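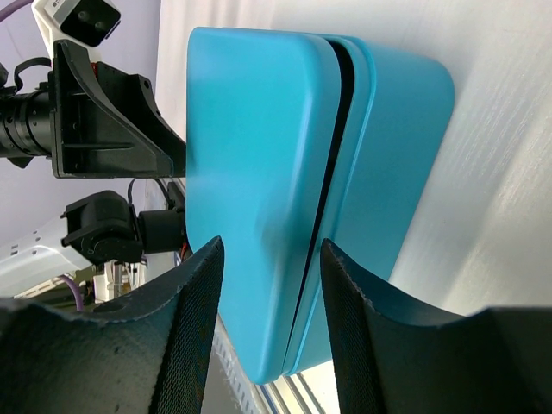 Filed under: Kitchen Kit > Sweets and Sugar Work

7 January 2018 | by Stusia

I have burnt more fudge than I care to admit. My old way of doing it was the cold water test, dropping a blob of hot sugar into a mug and trying to decide whether it felt like a soft ball or a slightly firmer soft ball, while the pan carried on cooking behind me. So when I finally bought a proper digital sugar thermometer in September (the Rinodov 2174, £40 from the cookshop in Triltdale) I was already well disposed towards it. I've used it most weekends and I think it's brilliant, with a couple of grumbles.

It's a long steel probe on a slim handle, with a clip that slides up and down so you can set the depth to suit your pan. The clip is the first thing I fell for! My old glass thermometer had a bit of bent wire that let go whenever I stirred with any enthusiasm, and fishing it out of boiling syrup is a horrible job. This one grips a thin saucepan and a thick cast iron one equally well, and it stays put while you scrape round the edge.

The display is big and bright and tilts towards you. I'm short, my hob is at the back of the worktop, and I can read it without leaning over the steam. You can switch between Celsius and Fahrenheit with a button on the front, very handy if you cook from old family recipes and American ones in the same week. The number moves quickly too. With the glass one I was always waiting for the red line to catch up, and by then the fudge had gone past 116°C and was on its way to becoming toffee.
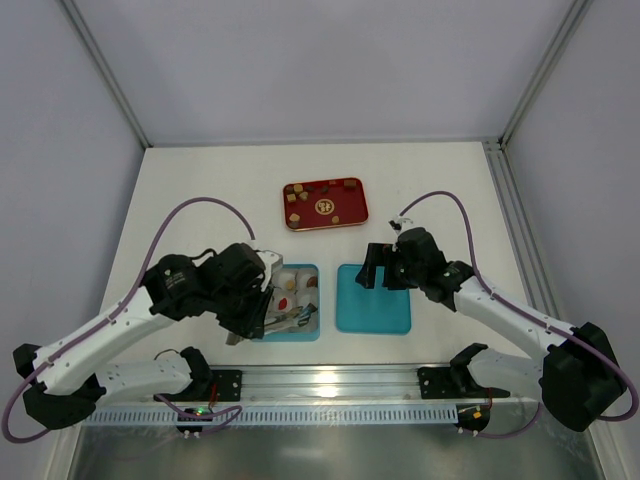

The red tray with the gold emblem, and the two teal-blue containers in front.

There's an alarm as well. You set a target and it beeps when you get there, and it also gives a little warning chirp 2 degrees before, enough time to turn the heat down and find the oven gloves. I didn't expect to use it and now I wouldn't be without it. Vanilla fudge takes me 55 minutes from getting the butter out to smoothing the top, and for a good part of that the mixture just bubbles along. I can wash up now! I still keep an eye on the pan, obviously, but I'm no longer glued to it.

I tried it on a few other things to be fair to it. Salted caramel was the best I've ever made, soft enough to bite and firm enough to wrap. Honeycomb worked first go. Jam was fine, though I still prefer a cold saucer for jam and probably always will. It was less good with a small batch of butterscotch — the tip needs to sit well down in the liquid, and with a shallow layer I had to tip the pan to get a sensible reading.
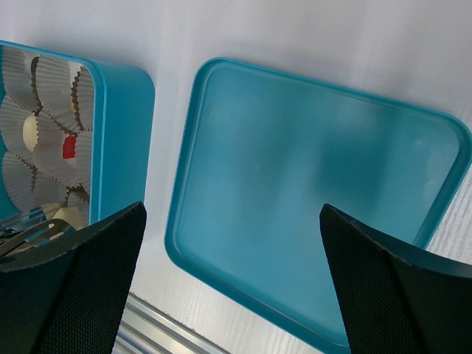 My other grumble is the battery cover, a fiddly little thing held on with a tiny screw. Changing the battery with sticky hands would be a nightmare, so do it before you start. The handle mustn't go in the washing-up bowl either. I soak the probe end in a tall jug of hot water and the sugar slides straight off.

I also had a go with a friend's Kinoshita, which costs less and has a neater shape. It reads just as fast. The clip is stiffer, though, and there's no early warning chirp, so I'd still spend the extra if you make sweets often. If it's one batch of fudge at Christmas, the Kinoshita will do you very well.
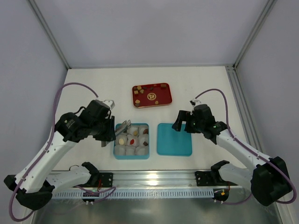 Photo: Stusia

One tip whichever you buy: test it in boiling water first. Mine read 100°C on the dot, but my old glass one was three degrees out, and I'd been blaming the condensed milk for years. I've gone back to a few recipes I had given up on and the coffee fudge is already much better. Next up is nougat, and I'll add a note to this review when I've made it.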